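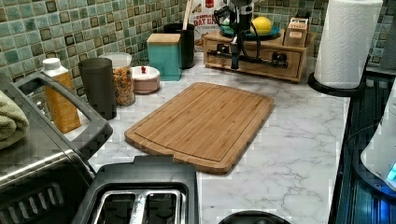

カウンター奥の列と溝付きまな板

台所収納板 > カウンター・引き出し
件名:竹の引き出しのスライドレールとカウンター上の配置について
投稿:全11件

1 名前:segura_kita 2022年10月22日
カウンターの整理をしている。タイル壁に沿って容器が一列に並び、手前にまな板を斜めに置くと作業面がほぼ残らない。列にあるのは、シリアルの入った蓋付きのガラス容器、青緑の角型キャニスター、黒い道具立て、紙箱入りのオーツ麦、低い木の小引き出しなど。
このうち使用頻度の低いものを、レール付きの竹の引き出しへ移したい。引き出しはHerkineの箱で、9月に購入した。金属レールは側板の外面に付いている。
聞きたいのは次の点。
・側面付けのレールは水回りに近い位置で持つか
・まな板を引き出しの隣に平置きしてよいか
・前面の取っ手は縦付けと横付けのどちらがよいか

2 名前:蟻桟
レールの型式が不明だと答えにくい。ボール式かローラー式か、被膜は亜鉛めっきか塗装か。水回りで先に傷むのは、レール本体より取付ねじの周辺であることが多い。竹の集成材は木口から吸水し、ねじの保持力が落ちる。下穴に薄く接着剤を入れて締め直しておけば、まず問題は出ない。

3 名前:Runisum
>>2
接着剤は反対。レールは消耗品なので、交換時に外せないと側板ごと捨てることになる。木口にオイルを塗るほうがよい。うちはDumosportの蜜蝋入りを使っているが、食品に触れる面に使えると表示されたものなら銘柄は問わない。
まな板の平置きについて。使用後すぐなら不可。裏面が乾かず、反りの原因になる。完全に乾いてから置くのであれば構わない。

4 名前:segura_kita
レールはボール式、長さ200mm。側板との隙間は片側3mmで、仕様書どおりに入っている。被膜は仕様書に記載がない。
作業の順序を以下のようにした。異論があれば番号で指摘してほしい。

一、引き出しを出し、レールのある側を確認できる位置に置く。まな板は箱の奥に平らに置いたまま。カウンターは大理石調で滑りやすいため、箱の下に薄い布を敷く。
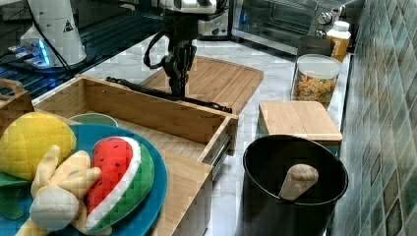 二、レールの溝を乾いた刷毛で掃除する。シリコン系の潤滑剤を使う場合は布に取ってから塗り、直接噴霧しない。

三、側板の木口にオイルを塗り、一晩置く。

四、容器を戻す。背の高いものは奥、低いものは手前。皿に載せてある布製の食べ物(バナナ、スイカなど)は軽いので、最後に空いた区画へ入れる。

5 名前:蟻桟
四について。容器を高さ順に並べる方法は、引き出しには向かない。引き出しは上から見るものなので、高さより蓋の識別性を優先したほうがよい。木蓋のキャニスターと木の箱を隣り合わせに置くと、上からでは区別がつかない。蓋にラベルを貼るか、色の違うものを間に入れる。
三は、オイルより先に研磨が必要。毛羽が立ったまま塗ると布が引っかかる。

6 名前:Covadonga Sotomayor
布製のものと食品を同じ引き出しに入れる案には賛成しません。理由は二点です。粉類の容器は蓋の縁に粉が残りやすく、布に移ると落ちにくいこと。もう一点は、塗布後のオイルの臭いが布に残ることです。箱を分けるか、仕切りを底まで届くものにしてください。
取っ手は横付けを推奨します。縦付けでは力点が上下にずれ、引き始めに前板がこじれます。

7 名前:segura_kita
>>5
研磨を三の前に入れる。番手は手持ちのものを使う。
>>6
仕切りは底まで届く板に変更する。ただ、レールの掃除を始めてみると、箱の内寸より側板の外側のほうが制約になると分かった。レールの出っ張りがあるため、隣に物を密着させて置けない。道具立ての位置も再考が必要。
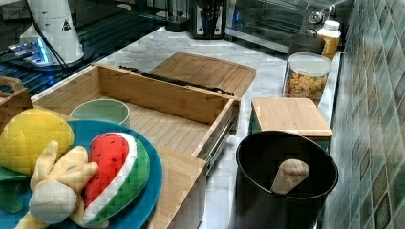
右側板のレール。箱の中は淡い緑の小鉢

8 名前:Runisum
>>7
レール側に黒い容器を寄せるのは、やめたほうがよい。レールの溝に油分があると容器の外面に付くし、黒だと汚れに気付きにくい。
小鉢は底に滑り止めを敷かないと、開閉のたびに動く。うちでは薄いコルクを底面いっぱいに敷いている。部分的に敷くと段差ができて、背の低い器が傾く。

9 名前:蟻桟
>>8
コルクは粉を吸うので、水拭きできるシリコンのシートのほうが管理は楽。厚みがあると内寸の高さが減るので、入れる器を先に測ること。
>>6
取っ手については、こじれの原因は向きより取付位置の中心ずれだと思う。座が二点ある棒状の取っ手なら、縦付けでも前板の左右中央に入っていれば、引き始めの力は大きく偏らない。縦でこじれるなら、先に左右のレールの高さ差を疑うべき。

10 名前:segura_kita
左右の高さ差は、水準器を当てた範囲では確認できなかった。取っ手は黒い棒の縦付けのまま、当面使う。
現時点の配置案は以下。
・まな板は引き出しの左。使用後は壁に立てかけて乾かし、乾いてから平置きに戻す
・引き出しの底に淡い緑の小さい丸皿。その下にシート
・青緑の大皿は引き出しの右の木の面。布製の食べ物は食品の引き出しに入れず、別の箱を用意するまで大皿に置く
・STASHの小箱も右側に置く。茶はここに集約
・壁際の列は、道具立てと木蓋の青緑キャニスターを隣同士のまま残す
大皿が右側の面積をかなり使うのが難点。茶の箱が増えたら、木の小引き出しへ移すことも考える。箱入りの茶は、移し替えた日が分かるように蓋の裏へ書いておくつもり。中身は一容器あたり200gまでとし、使い切ってから補充する。

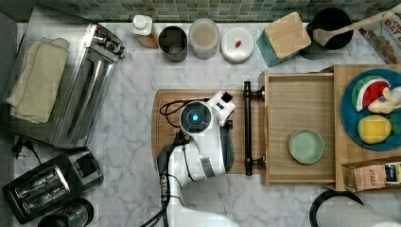 11 名前:Covadonga Sotomayor
取っ手の件は>>9の指摘を受け入れます。左右のレールに高さ差がないなら、縦付けのままで差し支えありません。ただし、ねじの増し締めは、荷重をかけた状態ではなく中身を出してから行ってください。竹は割れが繊維方向に走るため、締めすぎると座の下から上下に裂けます。
まな板の位置には、まだ異論があります。引き出しの左に平置きすると、溝に残った汁が箱の側板側へ流れることがあります。置くなら箱から指二本分は離し、溝のある面を使った日は裏返さないこと。茶の集約は妥当と考えますが、紙箱のままなら水栓から遠い側を選んでください。木の小引き出しへ移す場合は、同じ手順で木口の処理を済ませてからにしてください。

このスレッドへの返信は受付中です。投稿前に板の利用規則をお読みください。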